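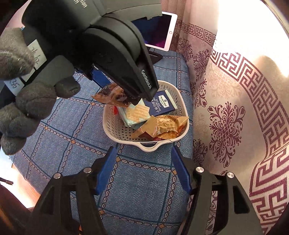

The snack basket on the table, Member's Mark soda crackers at the back right.

4 Aug 2022

I reworked how we store packaged snacks at home, and this post records the layout, the measurements and the rules, mostly so that I can repeat it when we move in September. The previous system was a drawer. The drawer had no dividers, the packets slid toward the back every time it was opened, and anything flat ended up underneath anything with corners. Crackers lost the most.

The replacement is a light plastic basket with rounded corners and perforated walls. I looked at a Bellodow wire bin first and returned it. The gaps were wide enough for the crimped end of a wrapper to poke through and snag, and after a week two wrappers had torn at the seal. Small round and oval holes do not have that problem. They also let crumbs out when the basket is tapped over the sink, and a solid bin has to be wiped for the same result.

The other thing I wanted was a handle attached to the side. Bail handles that swing over the top get in the way when you are reaching in, and they have to be folded down before the basket goes back on a shelf. A fixed loop on the near side works as a pull. Our shelf is above shoulder height, so I put the loop facing out and drag the basket forward until I can get a second hand under it.

Loading

Boxes go in first, against the back wall. They are the only stiff items and everything else leans on them. The cracker box is stored on its side with the end strip facing right, which leaves the printing sideways but keeps the box below the rim. Standing it upright blocks the shelf above.

Flat packets go in front of the box, on edge if they will stay there and at an angle if they will not. I have stopped trying to force them vertical. A half-inflated packet will work its way to the angle it prefers within a day, and pushing it back only crushes the contents.

Small wrapped items go at the front near the handle. These turn over fastest. If they overhang the rim slightly, fine. If they overhang by half their length, the basket is too full and something goes back to the pantry.

Anything dark or shiny with a clear film window goes on top so the contents can be checked without lifting it out. I had this the other way around for a while and kept buying duplicates.

Capacity

The shelf gives me 149 square inches of usable floor after subtracting the bracket on the left. The basket takes a bit over half of that, which leaves space for a jar and the tea tin. I considered a second basket beside it and decided against it, because two baskets means sorting, and the sorting is where the drawer failed in the first place.

I set a spending limit of 60 dollars a month for packaged snacks and have held to it since the basket went in. I do not credit the basket for all of this. The limit is easier to keep when the stock is visible, that is all I can say with the data I have.

Labels

None. I printed a set on the Dolteo label maker and took them off again. The packages already have their names on them. The labels also peeled where they crossed the holes, and cleaning the adhesive out of perforations took longer than making the labels did.

Restocking

Once a week the basket comes down to the table. I use the blue checked cloth under it, partly for crumbs and partly to stop the plastic skating on the tabletop. Everything comes out, the older items go back in on top, and new stock goes underneath. Partial boxes are closed with a Zusetance clip. The clips are rated for bags but the wider size will hold a cardboard flap, with some persuasion.

Best-by dates get a quick look at the same time. Soda crackers outlast everything else in our rotation. Anything with a filling is the first to go soft once the outer bag is open, so those are bought in the smaller size even though the unit price is worse.

Open questions

The rim flexes if the basket is lifted by the handle alone when full. It has not cracked, but I now support the bottom with the other hand. I may try the Agudelo version, which has a thicker lip according to the listing. It is also taller, and I have not checked it against the shelf bracket.

I also have not settled what to do with single wrappers left over from multipacks. At present they go loose along the front wall, where they slip under the larger packets and stay there until restocking. A small cup in the corner would hold them but would take the spot where the boxes lean. I will try it after the move, when I have new shelf measurements.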